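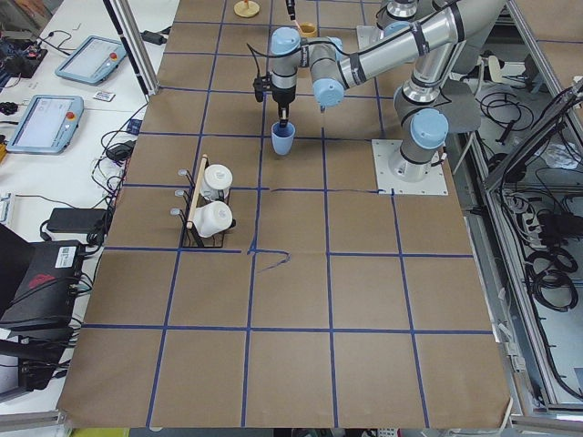 Subject: Re: [home-automation] Can a machine do the kitchen yet?

Hello Saqib, hello all,

On Wednesday Saqib Butt wrote:

> Every April somebody tells me that the household robot is four years
> away. I run a canteen with 200 seats. Show me one that can put away
> cups and I will believe. Until then I pay people.

I understand the doubt, and I share a part of it. But I think "put away cups" is a bigger request than it sounds. A person takes a cup, looks at it for no time at all, and already knows where the handle is and how hard to hold. For a machine each of these is separate work.

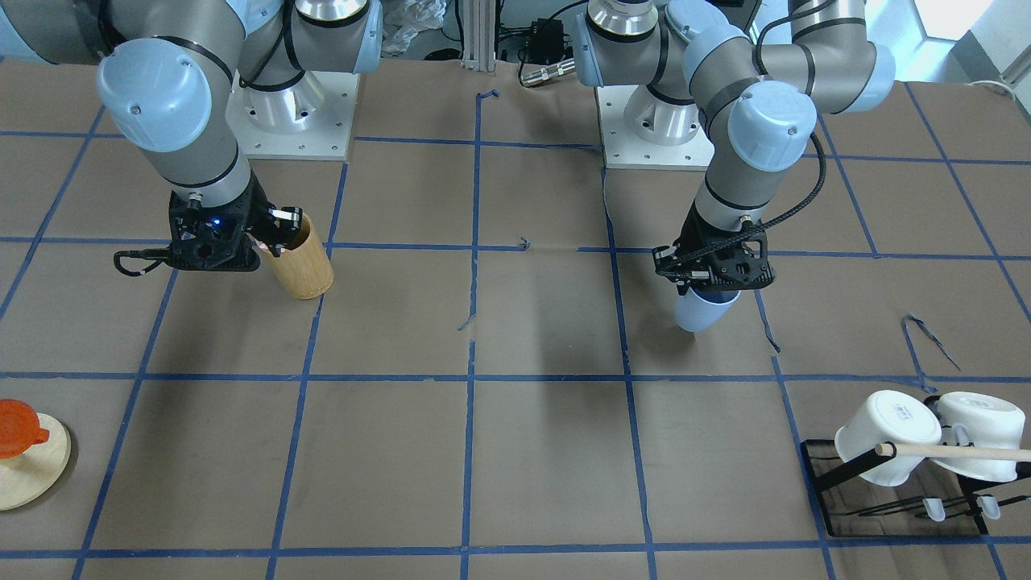
One cup in each gripper, dish rack at lower right.

Please notice that the two cups do not have the same shape. At Trumex, where I worked before, we had one gripper program for one part, and when the supplier changed the part we stopped the line. Maham Baloch will remember this. In a kitchen the supplier changes at every shelf. 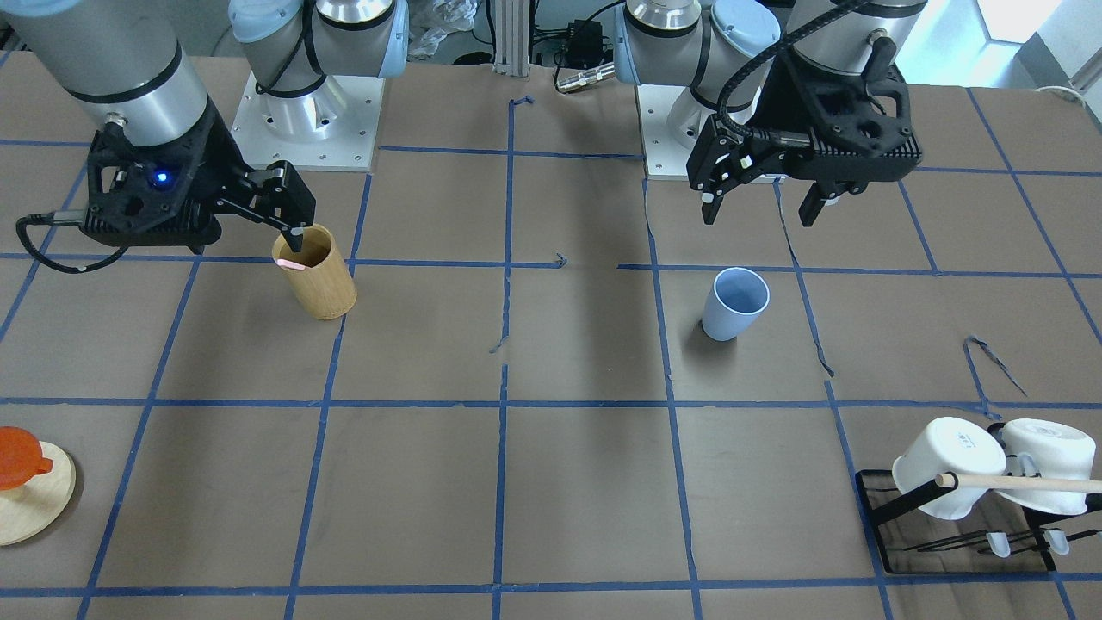
Bamboo cup and light blue cup, both standing on the table. The mugs are on the rack.

Zubaida asked me privately about speed. I have no measurement to give for this table. For my own trial at Jenex I can say that 40 cups took us roughly a morning, with me standing beside it and picking up the fallen ones. Your people would finish before their tea is cold.

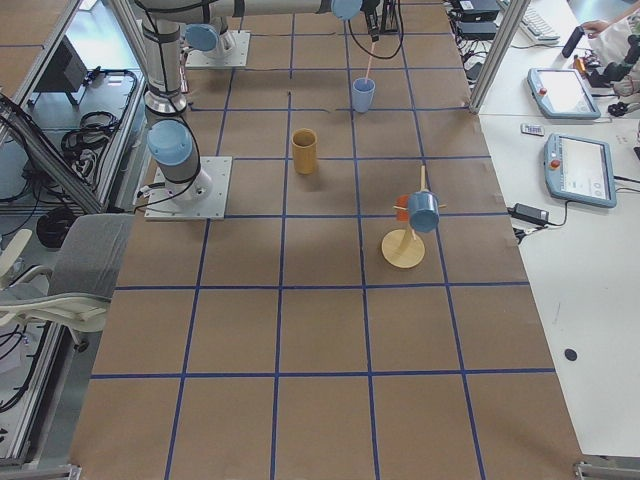
My opinion is that we should judge these machines by how much they need us to prepare the room. In my trial I had to mark the place of every object, and I removed the tablecloth. Even a small household job mixes several kinds of holding: a thin stick going down into a cup is one kind, and a cup hanging from a peg of a mug tree may be another. Your canteen has also trays, wet forks and customers.

So my answer to Saqib is no, not yet for 200 seats. For one shelf in a quiet back kitchen, I would like to try. Does anyone know if the Satti people still lend their test kitchen?

With regards,
Tanveer Afridi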